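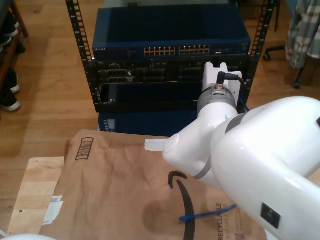

Arm is back up (mostly)

12 November 2018

Quick one, tea's going cold. Spent the evening on the arm again. Symptom was the same as in April, gripper drops out mid move, controller throws fault 811, everything stops and sulks.

Checked the cable at the wrist first. Plug seated fine, but I'd left the loop too tight last time, so every big wrist turn was tugging on it. Gave it more slack. Taped a bit down. Not pretty.

Then the network side. Arm controller had wandered off to a different address after the power cut. Fixed address now, written down this time, Ryszard!! Netgear switch stays at the top of the rack, I like being able to see the lights from my chair.

Order I do it in now, mostly for me:

Power off at the wall, wait.
Wrist plug out, look at the pins, back in.
Turn the wrist by hand both ways, watch the cable.
Power on, home it slowly.
Open and close the gripper 14 times before it's allowed near anything.

Ran the Jikau test loop after, nearly 2046 moves before I stopped it for dinner. No faults. Garba reckons the connector itself is on its way out and he's probaly right, so a spare is coming from Sollberg. Three weeks, they say.

Still to do: grease joint 3, label the blue cables, find teh short hex key.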